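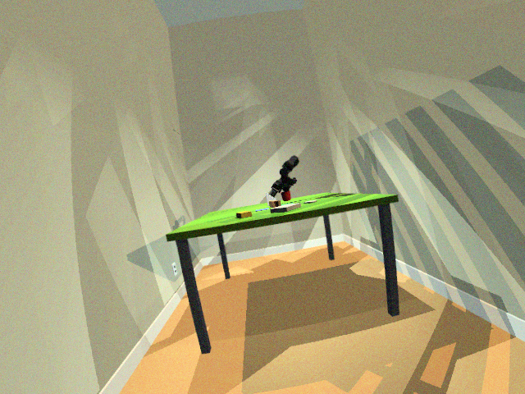

You're going to get crawling again if you don't sieve that green a second time, and don't tell me it's the clay. I got that before I even had my apron on, and I'm writing it down first because (grumble) it was a fair point. I've blamed the Mansour clay for every bald patch since May and I had never run one proper test to back it up.

So, August 2022, lime green glaze, second try at a version we can put on the shelf.

Where we were: the old recipe comes out of the kiln a gorgeous color on flat tiles and goes ugly on anything with an inside corner. Mugs are the worst. It pulls back from where the handle joins and leaves a little bare island with a fat rolled edge around it. Bowls mostly behave. I had a bowl from the last Gralville firing that I'd happily have kept for myself, sitting next to a mug from the same shelf that looked like it had a rash.

Mixed a 700 gram dry batch this morning. 410 of that is the Sunard frit, which is more than we used last time, and I took the difference out of the kaolin. My thinking is that raw kaolin shrinks a lot as it dries, the dry coat cracks, and then the cracks open up into crawls once everything starts melting. I had noticed hairline cracks on the unfired mugs before! I just rubbed them over with a finger and hoped.

Sieved it once, dry, and weighed it again: 693 grams. Most of the missing seven was a crust of stain lumps that would not go through for love or money. I ground them in the small mortar and put them back in, so call it 700 again, near enough for me. Then water, a good long stir, left it alone over lunch, and sieved it wet. Twice. (Happy now?)

The second wet pass left a green smear on the mesh and hardly any grit, so I suspect I could have stopped at one. I'm still going to do two until this glaze has earned some trust.

Bucket plus glaze came to 2,510 on the big scale. I didn't weigh the bucket empty, so that number is only good for topping up water if it sits for a week. Somebody please write the empty weight on the side of each bucket – yes, I know, it could be me.

Dipping notes, while I remember:

- Three-second dip on the tiles, tongs wiped in between. Coat looked even and dried fast.
- Mugs got two seconds. I sponged the bisque first and let it sit so the inside corners weren't dusty. I think dust is half our trouble, honestly more than half on the pieces that live on the top rack by the door.
- One mug left unsponged on purpose. Marked with a dot of iron wash on the foot.
- One mug in the old recipe, sponged, marked with two dots.

No cracks on the sponged ones when I checked them this afternoon. The two-dot mug has a fine line running down from the handle, same place as always. The one-dot mug is clean so far, which makes me lean toward the kaolin, but I've been wrong about this glaze so often that I'm not moving anything into the recipe book yet.

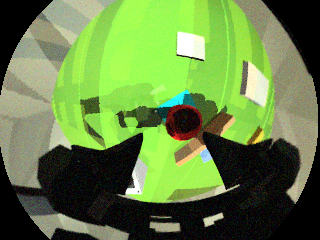

*Glossy lime-green sphere.*

On the color itself: I want to stay on the yellow side of lime. The first batch drifted toward pea soup wherever it went on thick, and people either loved that or asked if it was meant to be brown. Cutting the stain back a little might fix it, but then the thin spots on the rims go pale, and a pale rim on a green mug looks like toothpaste to me. Leaving the stain where it is for this round. One change at a time, or I'll never know what did what (the two sieve passes and the sponging already make three changes, I can hear you saying it).

Gloss is the other thing. With the extra frit it ought to come out shinier, maybe too shiny, and I'd expect it to run more. Every test piece is going on a cookie with a scrap of wash under it. The Plarosico is running hot at the bottom these days, so I've put the tiles down there and the mugs on the middle shelf where we can trust the cones. Please don't swap them around to make room for planters!

Same firing schedule as last time, slow through the early part, no extra hold at the top. If it runs I'll try a shorter top before I touch the recipe.

Still to do: more kiln wash, a new lid for the green bucket, and order frit. We've got enough left for one more batch of this size if I don't spill any.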